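**Wanted: a part-time entertainment writer who really loves this stuff**

Hi! I run Plitow, a small celebrity and TV site that I started from my kitchen and somehow still edit every single day. We cover talk shows, reality casts, red carpet looks, surprise engagements, and the kind of Instagram caption that gets picked apart for a week. I need another writer by July, and I'd love for it to be somebody who already reads the comments for fun.

The job is 6 shifts a month, mostly evenings, starting at 5 p.m. Eastern. On a normal shift you'd write 2 short posts and help me keep the live blog going if there's an awards show or a reunion special on. Short means short, by the way! Our readers are on their phones, waiting for the bus or hiding from their kids, and they want to know who wore what and who unfollowed who.

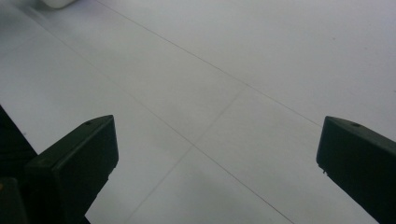

I pay $722 a month, on the first, plus a little extra for live blogs that run past midnight (the reunion ones always do). You'd be a freelancer, so you handle your own taxes. You can work from anywhere with decent internet. We chat in a group thread all day long, and I'll warn you that it gets loud during finales.

You don't need a journalism degree. I don't have one either. What I do need is someone who can tell a rumor from a confirmed story, who links to where they got things, and who can write about a star's outfit without being mean about their body. We don't do health gossip and we don't guess at pregnancies. If a post feels icky to you, say so and we'll probably drop it.

It helps if you've followed at least one long-running show from the start. Right now I'm short on people who watch Velov Nights, and my own knowledge of the Udden sisters stops after their second spin-off (please don't tell our readers).

To apply, send me a sample post of 200 words or so on any celebrity story from this month, with a headline you'd click on yourself. Add a few lines about what you watch and which evenings you're free. No résumé needed. Mail works too if you're old school: Plitow, P.O. Box 3021, Zakaria Station. I read everything myself, so give me a couple of weeks to write back!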